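How to put your papers in order before you see a solicitor about a lasting power of attorney

Most people come to this job with a carrier bag. There is no shame in the carrier bag, and I have had a good many of them tipped out on my desk at Ghaffari over the years, but an hour or two of sorting at home will make your first meeting shorter and a great deal calmer. Put the kettle on, clear a bit of space, and take it a step at a time.

Step 1. Decide which kind you want

In England and Wales there are two. One covers property and money, the other covers health and care. You can make one or both, and plenty of people do both together while they have the pen in their hand. If you aren't sure, jot down your worries in your own words (who would pay the gas bill, who would talk to the hospital) and bring that along instead.
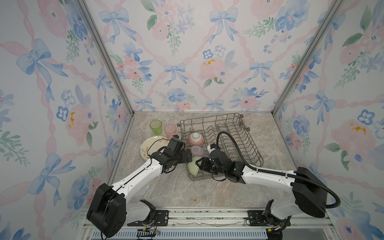 Step 2. Choose your attorneys, and ask them

An attorney here just means the person you trust to act for you, and it needn't be a lawyer at all. Do please ask them first! I have known sons and daughters learn of it from the form itself, and it makes for a sticky Sunday lunch. You will need each person's full name, date of birth and address, spelled just as they appear on their passport or driving licence. Think about a replacement too, in case your first choice can't carry on.

Then there is the question of whether they act "jointly" (they must all agree, every time) or "jointly and severally" (any one of them can get on with it alone). The second is usually easier to live with, though we can talk that through.

Step 3. Make a plain list of what you have

One sheet of paper will do. Write down the bank or building society, the sort of account, and a rough balance, so "Savings, around 3,500" is quite good enough at this stage. Add pensions, insurance policies and anything you owe. Leave passwords and PINs off it altogether. 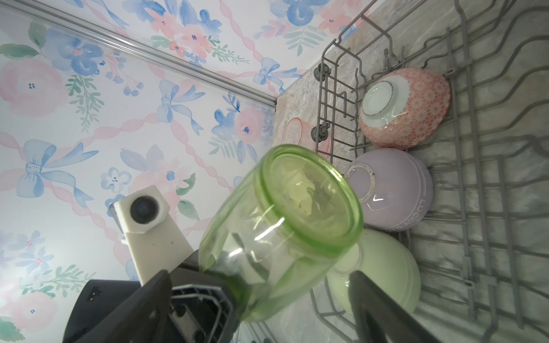 Green glass and rose-patterned wallpaper.

Step 4. Think about your certificate provider

This is the person who confirms that you understand what you are signing and that you aren't being pushed into it. It can be someone who has known you well for at least two years, or a professional such as your doctor or solicitor. It can't be a member of your family or one of your attorneys.

Step 5. Put it all in one folder

Forms on top, list of accounts next, identity papers at the back. Write your telephone number inside the cover. If you are coming to our Wameck office, the door is at the side and we open at 11, and you are very welcome to bring somebody with you, although I will ask to see you on your own for a few minutes.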